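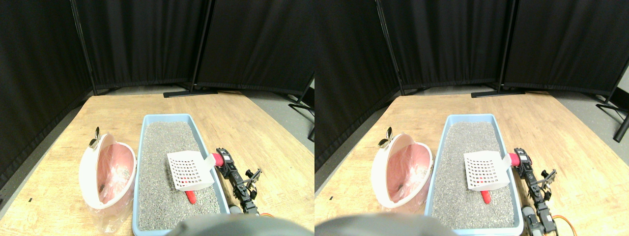
Best way to demo scooping litter? Hand guiding or remote?

Posted by storkard_fan, 5/12/25

Hi all! I'm teaching my arm to scoop a litter box and dump the scoop into a little waste bin to the left of it. I love this project way more than I expected to -- but my demos are a mess. When I move the arm by hand I keep bumping the box, and when I drive it by remote I can't tell how deep the scoop is. I have 30 demos so far and the trained arm mostly just pats the litter. Which way should I go, and how many more do I need?

firnonfiddler
Fun task! Go remote. If your hands are in the camera view while you teach, the arm learns from pictures that won't look like that later. For depth, practice 2 strokes before you hit record: one that barely skims and one that goes too deep, so you get a feel for the middle. Start with the scoop lying on the litter, handle toward the arm, and turn it a bit each time. I'd also split the job in two, scooping first and dumping second. My Lumora setup got so much better once I did that! I ended up with 200 demos, but it was already scooping nicely well before then.

Lakatos
more demos

gravelpit
Agree with remote. Also throw out the bad ones! I kept every run where I paused to think, and the arm learned to pause too (kind of cute, no help at all). Rake the litter smooth between runs, and slow way down when the scoop comes over the rim -- that's where I spill.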